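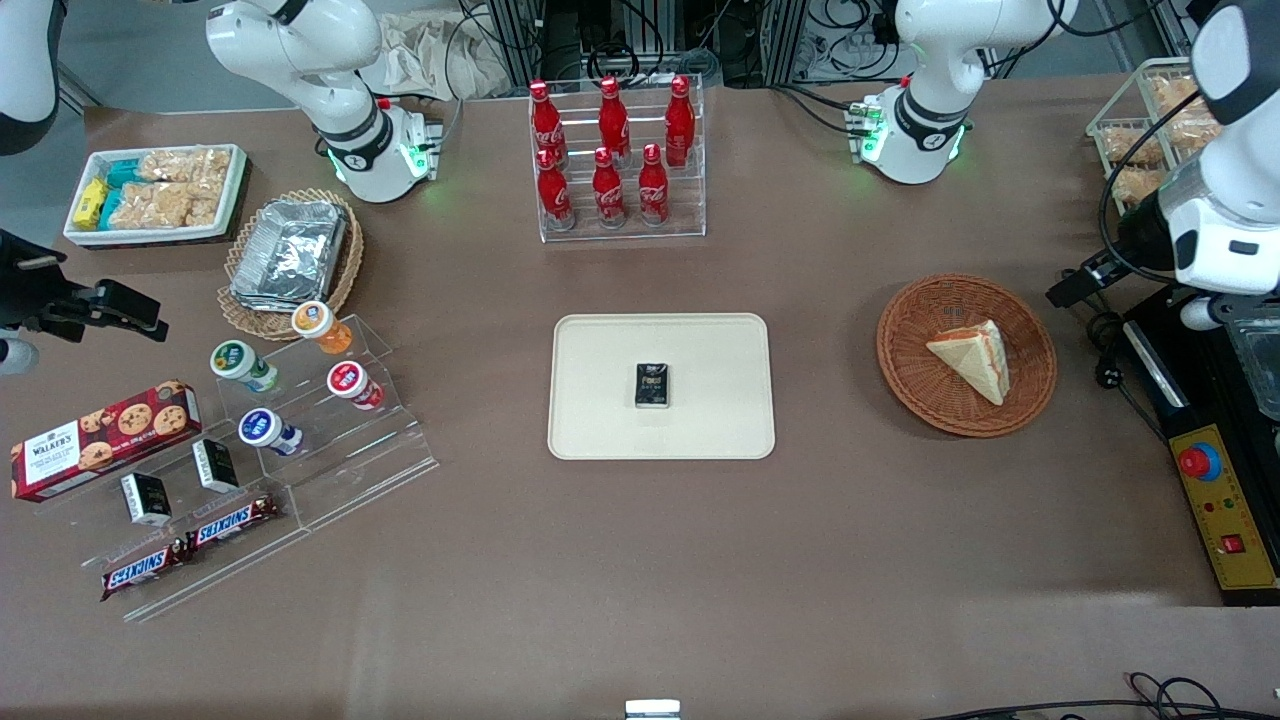 Budgeting for a second two-arm snack station: what am I forgetting?

Posted by Consolacion Sison

Hello everyone, and thank you in advance for reading, because I know I go on a bit. I look after the counter project at Nedstead, where two arms on one big table put together snack orders on a tray. We have had the first table going long enough that I've been asked to price a second one for the Flendier building, and I need a number on paper by the end of June.

The arms are the easy part, since I already have a quote from Belex and it matches what we paid before. What worries me is everything else. Our table has the clear rack for the Coke bottles, the stepped stand for the yogurt drinks and candy bars, baskets, trays, the emergency stop box, and all the black racks behind with their wiring. When I went back through last year's receipts I found 322 dollars in acrylic and baskets alone, and I'm sure I missed some. Did any of you set aside a line for this kind of thing? And would you buy spare grippers up front or wait until you need them? My manager would much prefer that I wait — you can probably guess why.

We use cookies to remember your settings and improve your visit. By continuing to browse you accept our cookie policy. Accept | Manage choices

Bjarke Hafstein

Hi Consolacion! I went through this same exercise last spring and I feel for you. My advice is to split the budget into the arms, the table and the stock, and give each one its own total so that a cut to one doesn't quietly eat another.

For the table, put down the tabletop, the base mounts, the emergency stop and its cable run, power, the racks, and a day of an electrician's time. We forgot the electrician and had to go back and ask for more money, a conversation I would gladly have skipped. Measure the reach of both arms before you order any displays, too. We bought a lovely tiered stand and then found the top step was too far for one arm, so it now holds pens in the break room.

On grippers, I'd buy 2 spare pairs of fingers with the order and leave the complete gripper for later. Ask Belex if they'll hold the spare price for you until next year. Ours did when we asked nicely, though I can't promise you'll get the same person on the phone!

And do write down the stock. Soft things like a sandwich wedge, or bags of puffed rice crackers, get handled over and over while you're setting up, and you will go through far more of them than boxes or bottles. We replace ours every 3 days in setup weeks, and after that it calms down — a little.

hauksdóttir

get 4 of every basket. they stop selling them

Consolacion Sison

Thank you both so much! I had left out the electrician completely, so that's going in tonight. Bjarke, do you happen to remember whether your racks came as part of the arm quote or from somewhere else? Ours are on a separate invoice and I can't make out what half the lines mean.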